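Speaker notes – "What a Step Increase Buys You"
Regional city managers' workshop, second morning session
Speaker: Barbara Jakubowski, Firton

Slide 1 – Title

Good morning! Wait for people to sit down. Coffee is still out in the hall until 10, let them go get it.

Say who I am: budget office in Firton for most of my working life, and before that the front counter at the water department, where I learned more about city government than I did in school. Thank Meron Alemneh for putting the program together and for giving me the slot before lunch instead of the one after.

Firton had a bad stretch of people leaving. We didn't have the money for a big across-the-board raise. I want to talk about the pay table itself, the boring grid in the back of the personnel manual, and what we got done by redrawing it. I love this grid. I will try to make you love it too.

Slide 2 – The old table

Let them look at it for a few seconds before talking.

Point out the first column. A new equipment operator started at step one and waited a full year for step two. Then two years for step three. Then two more. By the time you hit the middle of the range you had been here long enough to train three people who had already left for the county.

Ask: who in the room has a table like this? (Hands. Every time I give this talk it's most of the room.)

We had 113 job titles on the table. Some had no one in them. One of them was "stenographer, relief." Pause, people enjoy that one.

Slide 3 – Where people were leaving

Dilani Paul in human resources pulled the exit records and sorted them by step and not by department. We had always looked by department – parks has a problem, streets has a problem – and we'd argued about supervisors. Sorted by step, the pattern jumped right off the page. Steps two and three. Across every department. People stuck it out through probation, got one small bump, saw the long wait ahead and started looking.

I remember her bringing the printout to my desk and both of us just laughing because it was so plain.

If time is short, skip the second chart. It shows the same thing for part-time staff.

Slide 4 – What we changed

Go slow here, this is the part people write down.

One. Moved money from the top of the range to the bottom. Small amounts! We did not cut anyone's pay. Anyone already at the top stayed where they were. We simply stopped adding new steps up there, which we had been doing every contract out of habit.

Two. Shortened the wait between early steps from a year to six months.

Three. Folded the old titles together until we were down to 100. It took a whole winter. Gebremedhin Tilahun did the bulk of it with a stack of paper job descriptions and a highlighter, and I have never seen a person so happy in a records room. He found two titles with the same duties, word for word, and different pay. We fixed that the same month.

Four. Put a cost next to every single cell in the table, so when a council member asks "what does it cost to move this line" we can answer in the meeting.

Slide 5 – Paying for it

This is where the finance people lean in. Hi, finance people.

Vacancy savings. We all have them, we all spend them quietly on overtime to cover the vacancy. We took the first year's cost of the new table out of the overtime line, on the bet that fewer openings would mean less overtime. I was nervous about that. Say so. Tsegereda Assefa, our finance director, was more than nervous, and she made me write down what we would give back if the bet went wrong. That turned out to be the best page in the whole packet. Council read it first.

Her rule, and I repeat it everywhere: if you can't say what you'd undo, you aren't ready to ask.

Slide 6 – Training money

The other piece was training. A shorter wait for a step only makes sense if people can learn the next thing in that time. We had a training line that got swept every spring to patch something else. We fenced it off. Now each department gets its share in January and keeps it.

We also split the line in two. Half is for licenses and certificates the job requires, and half is for things the employee picks. The second half was a hard sell and it's my favorite thing we did. A meter reader took a welding class. A clerk from the permit desk took bookkeeping and now works one floor up from where she started, with me! 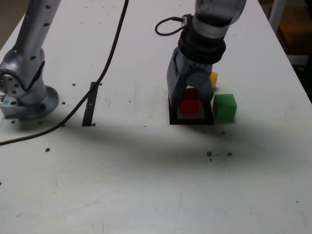
Slide 7: Two robotic arms on a white tabletop.

Every city in this room is going to be asked to hire for work that isn't on its pay table yet. The temptation is to invent a title on the spot, at whatever rate the first candidate asks for. Please don't. That's how you get back to a table nobody can read.

What we do now: find the closest existing title, write out what's different, and let human resources price the difference. It takes ten working days. Department heads grumbled the first time and then noticed it was faster than the old way, where the request sat in a tray.

Slide 8 – What we heard from staff

Read two of the comments aloud, no more. The one about finally understanding the pay stub is good. So is the grumpy one: "Fine, but what about people at the top?" It's a fair question and I want to spend a minute on it.

People at the top of the range got nothing from this. They had every right to notice. What we offered was an extra vacation day and first call on the training money, and for some that was enough and for some it wasn't. I'd start that conversation earlier if I did it over. Months earlier.

Slide 9 – If you want to try it

Start with exit records, sorted by step. You can do it in an afternoon with a spreadsheet.

Talk to payroll before you talk to anyone else. Our system, Pramura, could not handle a six-month step without a manual entry, and we found that out very late. Mulatano and Endale both came and gave us demos of theirs. We stayed put in the end and payroll does the entries by hand. They are saints. Buy them lunch.

Bring the union in while the table is still in pencil. Ours caught a mistake in the dispatcher line that would have embarrassed all of us.

Slide 10 – Questions

Usual ones:

Does it work for a small city? Firton has fewer than 200 employees on this table, so yes, I think small is easier.

What about police and fire? Separate contracts, separate tables, not part of this.

Can I have the spreadsheet? Yes! Sign-up sheet by the door. Dilani will send it out with the formulas left in.

Remind them that the lunch room moved to the second floor.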